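Eltholm Home & Garden Forum > Storage and Small Rooms
Thread: Wooden clothes rack or proper wardrobe?

gusset_and_hem
Posts: 1525
7/4/22
Right, I need opinions please. Box room at the back of the house, sloping ceiling, no chance of a wardrobe unless I saw the top off it. I'm thinking one of those wooden clothes racks and a slatted shelf for jumpers. OH says it'll look like a jumble sale by the end of the week. Has anyone got one and do you still like it?

pellbridge_pam
Posts: 2136
Had the Gotberg one for years, love it! You do have to be strict with yourself though. Mine only has coats and the things I wear all the time, everything else is folded in drawers. The minute you start putting "maybe" clothes on it you've had it.

tumbledry
Sorry but I'm with your OH. We had one in the spare room and everything on it got dusty, and the shoulders of my good black coat faded where the sun came in. Went back to a wardrobe in December and I don't miss it one bit.

gusset_and_hem
Hadn't thought about the fading, hmm. The window faces north so might get away with it?

pellbridge_pam
North facing is fine. And dust is only a problem if you never wear the stuff, tumbledry!! ;)

tumbledry
Some of us own a wedding outfit, Pam.

sockdrawer7
I've got a rack with light wood poles and a three tier slatted shelf on the wall to the left of it, so pretty much what you're describing. Long coats are the thing to watch, my tan one comes down nearly to the floor. Do measure your longest coat before you buy.

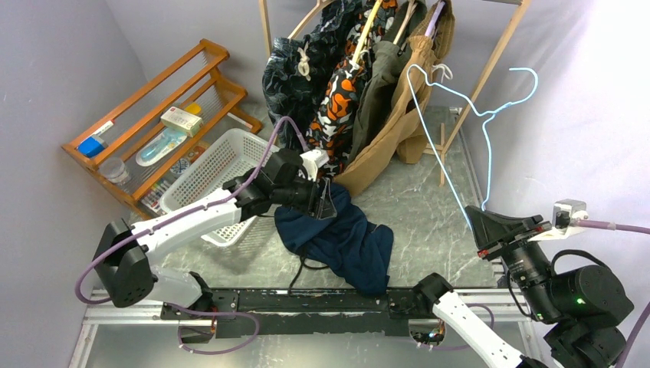 Coats and jackets on the rack, slatted shelf on the left

gusset_and_hem
Ooh thank you, that's really helpful. I like that shelf colour against the paler wood. Is the camo one warm enough for winter?

sockdrawer7
With a jumper under it, yes. The olive green gets worn more.

tumbledry
Wire hanger though! They leave points in the shoulders of anything knitted. I'd swap to wooden ones before you do anything else.

sockdrawer7
Fair, it's a light blue one and there's nothing on it. I keep meaning to get decent hangers. Lương on the market had packs of 19 for next to nothing last time I went, odd number but there you go.

pellbridge_pam
Wire's all right for shirts. I won't be told.

gusset_and_hem
OK I'm going for it, rack first and the shelf when I've been paid. Going up to measure my long mac now.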